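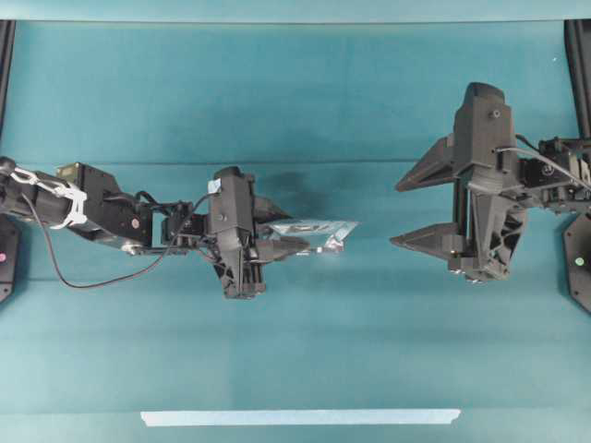
Teal cloth with faint fold lines.

Rivholm Dry Goods Packaging: Frequently Asked Questions
Last revised May 12, 2023

What is the difference between a foil pouch and a clear film bag?

A foil pouch has a thin metal layer between plastic layers. The metal blocks light and greatly slows the passage of oxygen and water vapor. A clear film bag has no metal layer and lets through light and more moisture. Coffee, milk powder and spices are normally packed in foil. Goods that sell within a few weeks, such as pasta or hard candy, can go in film.

Are metallized pouches the same as foil pouches?

No. A metallized pouch carries a very thin metal coating on plastic film. It handles folding well and costs less than true foil, and its barrier is weaker. The product sheet for each item states which type it is.

What is the minimum order?

200 pieces for stock pouches, any one size. Printed pouches start at 4000. Stock cartons hold 1000 pieces, and part cartons are repacked in a plain inner bag.
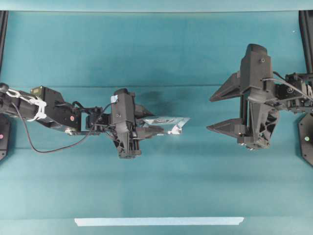
Teal surface with a seam across it.

How should empty pouches be stored?

Flat, in the original carton, away from direct sun and heating pipes. Avoid stacking other goods on an open carton. Pouches that have picked up hard creases can still be filled, but a crease through the seal area should be treated as a defect.

Does wrinkling damage the barrier?

It can. Repeated sharp folding of a foil laminate may open pinholes in the metal layer. Ordinary handling wrinkles on the body of a filled pouch are mostly cosmetic. To check for pinholes, empty a sample, open it flat, and hold it over a strong lamp in a dark room. Points of light are pinholes. This check works on true foil only; metallized film always lets some light through.

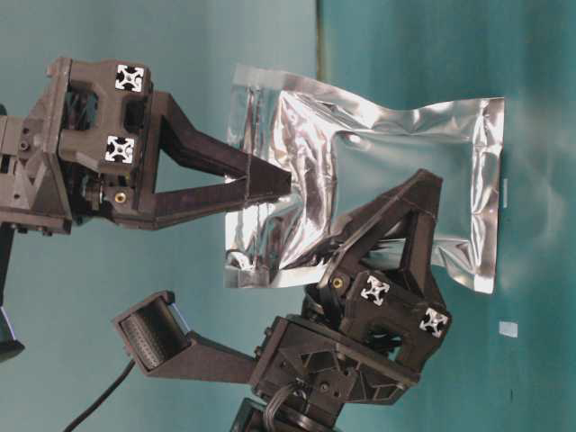 Silver foil pouch, crumpled.

What sealing temperature should I use?

Start at the low end of the range on the product sheet and raise the setting in small steps until the seal tears the film before it peels. Too much heat thins the inner layer next to the seal and makes a weak line there. Record the setting with the date and the lot number. The Plondetell and Jullham ranges have different inner layers and need separate settings.

My seals leak at the corners. Why?

The usual cause is powder in the seal area. Fill through a wide funnel, wipe the inside of the mouth, and leave headspace. On gusseted pouches the seal has to pass from two layers to four at each side fold — hold the jaw closed for 2 seconds longer there and let the seal cool before moving the pouch.

Do I need an oxygen absorber?

For whole-bean coffee, no; use a pouch with a valve. For nuts, flours and dried milk, an absorber is recommended. Do not place an absorber in sugar or salt, which will harden.

Can film bags be closed without a heat sealer?

Yes. Gather the neck, press out the air, twist, fold the twisted part over and fasten with a clip or tie. Thin film gathers tightly. Thicker film leaves channels in the folds, and air will get in through them. A gathered closure should be treated as dust protection only. 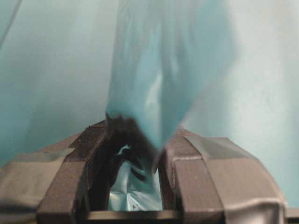

Bayu Gunawan writes that a gathered neck kept his lentils in good order through January, but that rice flour closed the same way caked near the top. He now heat seals the flour and keeps clips for the lentils and beans.

The caking is consistent with moisture coming in at the closure. Fine powders show it first.

Can I recycle used pouches?

Foil laminates are not accepted by most curbside programs. Plain polyethylene bags may be accepted at store drop-off points if clean and dry. Check local rules.

Who handles returns?

Xinyi Han, returns desk. Include the lot number from the carton label and keep several unused pouches from the same carton for testing.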